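Two-Handed Capture Kit from Mendidis: Notes After a Day of Bowl Nesting

December 31, 2018

I have been meaning to write up the Mendidis hand-held gripper kit since September, when Karlijn Lambrechts at Lernberg told me they were taking a set on approval and asked if I wanted time on it. The short version is that the grippers are good, the software is adequate, and the paperwork on calibration needs another pass.

The kit comes as a left and right gripper with a camera in each, marker cubes, a headset, a backpack unit for power and storage, and a hard case. You do a chore with the grippers in your hands, and the recordings are used to train a two-armed robot on the same chore. The rental is 352 a day per set, with a discount past 18 days. Purchase is by quote.

Our test task was sorting and nesting bowls of several sizes on a round table. I asked for bowls because they are a fair way to judge a parallel grip. A rim is thin and curved, and the pads have to close on it squarely or the bowl rolls in the grip.

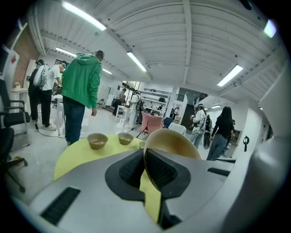

The ribbed pads are the best part of the hardware. They hold a glazed rim at a steeper tilt than I expected, with light trigger pressure. Ayman Srour ran the same task with the smooth pads from the older Hakmont kit and had to squeeze harder to get the same hold. The trigger itself has a long travel with most of the useful force in the last third. It takes an hour to get used to, and after that I stopped thinking about it.

Weight is acceptable. The housing is broad, and when both hands come in low over the table the two bodies can knock together. The fix is to approach from opposite sides of the bowl and keep the wrists out. The manual says this on the second to last page, where few people will find it before they need it.

Tracking depends on the head camera seeing the marker cubes. Keep your head over the work and the pose is steady. Look up while your hands are still moving and you get a gap in the track, which the software fills by interpolation unless you turn that off. Turn it off.
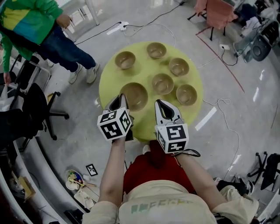

Both grippers at the largest bowl, marker cubes in view of the head camera.

Calibration was the weak point. The procedure has you hold each gripper still against a printed card, and the tool reports pass or fail with no residual. I had two passes in a row that disagreed visibly when I overlaid the paths. Isamu Kinoshita wrote a short script that prints the error per marker, and I would not run a long session without something like it. I sent it to Mendidis support. Their reply was polite and said a numeric readout is planned.
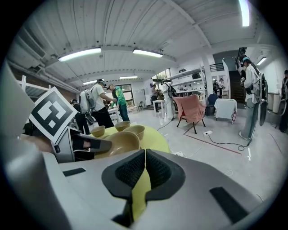 The wrist cameras have a very wide lens. For training this is useful, as the table edge and the neighboring bowls stay in view during a close grasp. It does mean that the gripper body takes up a large share of the picture. Lorne Campbell masks that region before training and reports no loss. I have not compared the two myself.

Storage: the backpack unit held 2000 short episodes before it asked to be emptied. The spec sheet says 3000, at an episode length it does not state. Export is over a cable only and is slow.

Against the Matsuda set I used last year, I would pick this one for kitchen-type work and the Matsuda for anything small, such as screws or connectors, where its narrower fingers help. Genji Sugiyama still has the Matsuda on loan and I will repeat the bowl task with it when it comes back, using the same operator and the pads as shipped.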